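Paper, again

I have been putting off the programme booklets since the end of August, and now it is September and I have started them. Same job as the last two years: the spring and autumn walks booklet for the Skondcombe footpath group, folded, stapled and posted out. This year Kátia Guerra did the layout and I said I would do the printing at home, which saved us the print shop's minimum order.

The first evening went badly. I opened a ream, dropped it into the tray as it came out of the wrapper, and set the printer going. It pulled three sheets at once, printed on the top one, and jammed on the rest. I cleared it and it did the same again a few pages later. By nine o'clock I had a small pile of good pages and a larger pile of crumpled ones, and I gave up and watched television.

I rang Guangming Kong the next day. He ran a copy shop for years (it was just called Kong, with a green sign, opposite the station) and he has forgotten more about paper than I will ever know. He asked if I had fanned it. I said I had flicked the corner a bit with my thumb. He said that was no good, and told me how he used to do it.

You take a decent thickness, not the whole ream. Square it up on the table. Then hold it at both ends and bend it so the middle rises, grip it hard, and let it go flat again. The sheets slide over each other as it bends, and that lets air in between them. Then turn it round and do the other end. Tap it square on the long side, tap it square on the short side, and put it in the tray. 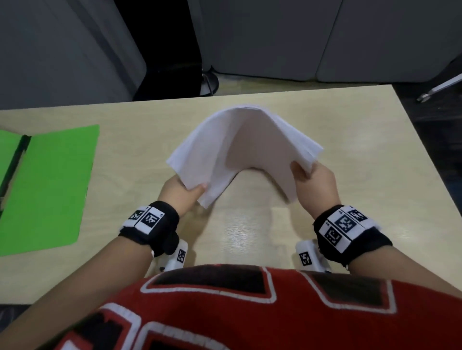 Bending the stack to loosen the sheets.

It takes a bit of getting used to. My first few goes were too timid and the paper hardly moved. If you try too much at once it is stiff and your thumbs ache. You want to feel it give. When it is going right the edge goes from a flat block to little steps, and you can see the separate layers. If the edge still looks like one solid piece, do it again.

He also told me to look at the wrapper for an arrow. I had never noticed there was one. It shows which side is meant to be printed first. On cheap paper he says it makes little difference, but with the heavier stuff for the covers the sheets can curl, and if you put them in the wrong way up they curl into the rollers. My covers are on a cream card from Prodasach and I had been loading them any old how.

Other things I changed at the same time, so I can't say which of them did the most good:

I stopped filling the tray to the line. I now stop well short of it.

I moved the paper out of the porch. It had been sitting there all summer next to the boots, and the porch is damp even in a dry year. It now lives on the shelf over the desk, with the wrapper folded over.

I pushed the side guides in until they touched the paper, and no further. I had been squeezing them tight on the theory that tight was better. Guangming says that makes the stack bow up in the tray.

With all that done I ran the inside pages in one afternoon. One jam, and that was when I had opened the front to have a look, so I will take the blame for it.

The folding is still to do. We have 415 booklets to get through, and last year I did nearly all of them alone at this table with the radio on and a wooden spoon for the creases. The back of the spoon works perfectly well, but I have ordered a proper bone folder from Junano because I saw Hala Benjelloun using one at the library and hers came out much sharper than mine. I will report back. It was not expensive.

Hala has offered to come over and help, and so has Nam-gil Seo if his shifts allow. The plan is that one of us folds, one puts the pages together and one staples. I have the long-arm stapler back from the school. It needs new staples, the longer sort, and I must remember to check what size before I go into town, as I came home with the wrong box last time and they are still in the drawer.

For those who have asked, there are 26 walks in the new booklet, and the river one is back in now that the bridge has been mended. Start times are on the inside cover instead of next to each walk. I know some of you preferred it the old way. Kátia needed the space for the maps, which are a good deal bigger than before, and I think you will be glad of it when you are standing at a stile without your glasses.

If you have moved house since last autumn and haven't told me, please do it before I print the address labels. The labels go through the same printer and I am not looking forward to them.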